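Ticket 266 – bunte Schüsseln und Becher, Serie Mornia
Status: offen

Hallo zusammen, ich melde mich nochmal wegen der Plastikschüsseln von Tuncer. Beim Stapeln klemmen sie, und zwar immer dann, wenn Orange ganz oben sitzt. Mit Lila hatte ich bisher keinen Ärger!

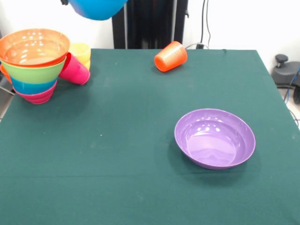 Zuletzt geändert: Di., 27. August

Nachtrag: Spüli am Rand hat nichts gebracht, kaltes Wasser auch nicht. Gestern hab ich den Stapel dann kurz schräg gehalten und gedreht – da ging's plötzlich. Die Becher sind ein anderes Thema, die kippen mir auf dem grünen Tuch ständig um. Ohne Tuch ist es besser, aber dann klappert alles fürchterlich (und das Lager Zituvville beschwert sich). Condport meinte, aus der Lieferung vom Dezember seien etwa 33 Schüsseln am Rand etwas zu dick. Kann das jemand prüfen? Bis dahin stelle ich alles einzeln hin, das braucht halt Platz. 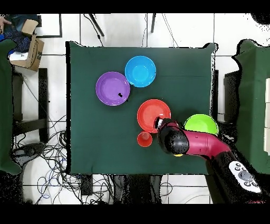

Schüsseln einzeln auf dem Tisch, dazu der kleine rote Becher

Ersatz für Orange hab ich angefragt, Antwort steht noch aus.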